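Section 4: Fitting the worktop and sealing the wall joint

Mekon desk and bench system – set-up guide
Issue date: 2025-02-02

Read this section through before you open the worktop carton. You will need a second person for steps 2 to 5. The legs and the cross rail must already be in place and levelled as set out in Section 3.

You will need

Cross-head screwdriver
Tape measure and pencil
Spirit level
Masking tape
Clean, dry cloths
Zenora joint strip (packed with the worktop)
Tube of clear sealant (not supplied)

4.1 Fitting the worktop

1. Check the wall for bumps along the line where the back edge will sit. Scrape off loose paint or old filler and wipe away the dust.

2. Lay the worktop face down on the flattened carton. The fixing holes are drilled at the factory. Do not drill new ones.

3. Push the four plastic spacers into the sockets on the underside. Each should click. A spacer that spins freely is not home and needs to come out and go in again.

4. With one person at each end, turn the worktop over and lower it on to the frame. Keep fingers clear of the cross rail.

CAUTION: Do not drag the worktop across the frame. The bolt heads will mark the underside and can pull the spacers out.

5. Slide the worktop back until it meets the wall. In older rooms the wall will seldom be quite straight, and a small gap at one end is normal. A gap wider than 9 mm is too much for the strip to cover. See 4.4.

6. Put in the fixing screws from below, starting at the back. Turn each one until it bites, then go round again and tighten. Use hand tools only.

NOTE: The standard worktop is 700 mm deep. If yours is the deeper Lu model, fit the middle bracket before step 6.

4.2 Fitting the joint strip

1. Let the room and the strip come to the same temperature. Overnight is best in winter.

2. Measure the back edge from end to end and cut the strip to length. In a corner, cut the end square so that it butts against the side wall.

3. Run masking tape along the wall just above the joint.

4. Peel back 200 mm of the backing and press the strip into place, starting from the corner. Work along a little at a time – stretching the strip will make it shrink back later and leave a gap at the end.

5. Run a thin line of sealant along the top, smooth it with a damp finger, and remove the tape while the sealant is soft.

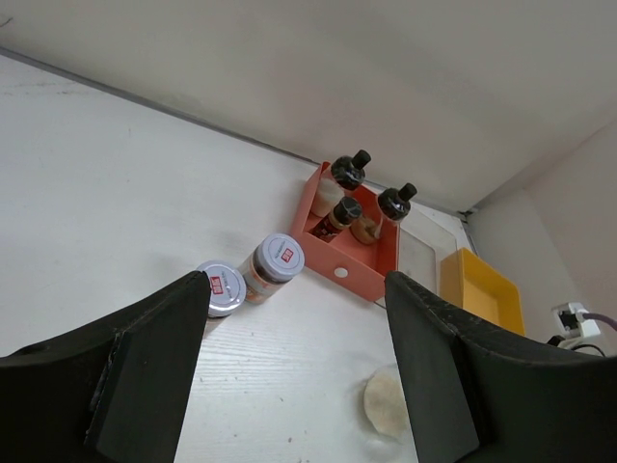 Fig. 4.2 White worktop with thin grey strip at the wall.

4.3 Before use

Leave the sealant to cure for the time given on the tube. Keep water and cleaning sprays away from the back edge until then. Clean the worktop with a damp cloth and a little washing-up liquid. Scouring pads and bleach will dull the surface.

4.4 Problems

Worktop rocks: loosen all the screws, adjust the feet again (Section 3), then retighten.

Strip lifts at one end: peel it back, clean the wall and fit a new piece. Used strip will not stick a second time.

Gap too wide: pack the wall with a timber batten, or order the wide strip from Testameo Spares. Quote the model number on the label under the front edge.

Go on to Section 5 to fit the drawers.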